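Living Beside Intensive Poultry Units: Odour, Water and Neighbour Complaints in the Bonunside District
Student project report, submitted by Amber Holroyd. Supervisor: Orlando Cáceres
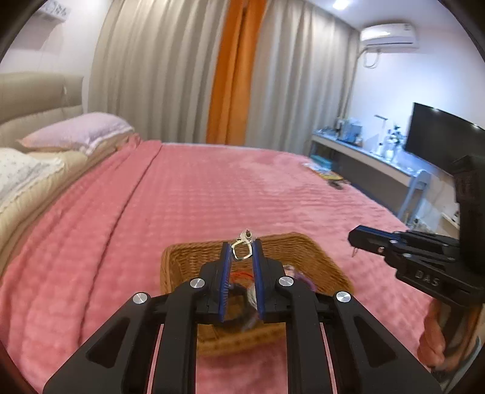 Figure 1. A small earring held between the blue ribbed pads of a gripper, with pink fabric behind.

1. Background
The Bonunside district has seen steady growth in broiler farming, most of it on land close to the Wuline brook. Residents have raised concerns about smell, flies and the spreading of litter near ditches. The purpose of this project was to record those concerns in a consistent way and to compare them with simple measurements of water quality.

2. Method
A questionnaire was delivered to 157 households within two kilometres of a poultry unit. It asked how often odour was noticed, at what time of day, and whether a complaint had been made. Completed forms were received from 70 households. Water samples were taken at 10 points along the brook in February and tested for nitrate and phosphate using school laboratory kits. Farm operators were invited to comment, and two agreed to be interviewed.

3. Results
Odour was reported most often in the early morning and after sheds had been cleared. Households to the east of the units recorded more frequent problems than those to the west. Few respondents had made a formal complaint – several wrote that they did not know which office to contact.
Phosphate readings were higher at the four points downstream of the largest spreading field. Nitrate showed no clear pattern. Both operators stated that litter is now moved off site under contract, although one field of the holding still receives it in spring.

4. Limitations
The samples were taken in a single month and after heavy rain. Households with strong views may have been more likely to reply. The kits give readings in broad bands, and small differences between points should be treated with caution.

5. Recommendations
The district should publish one contact point for odour complaints. Sampling should be repeated in summer at the same points, and a wider uncultivated strip should be kept between the spreading field and the brook.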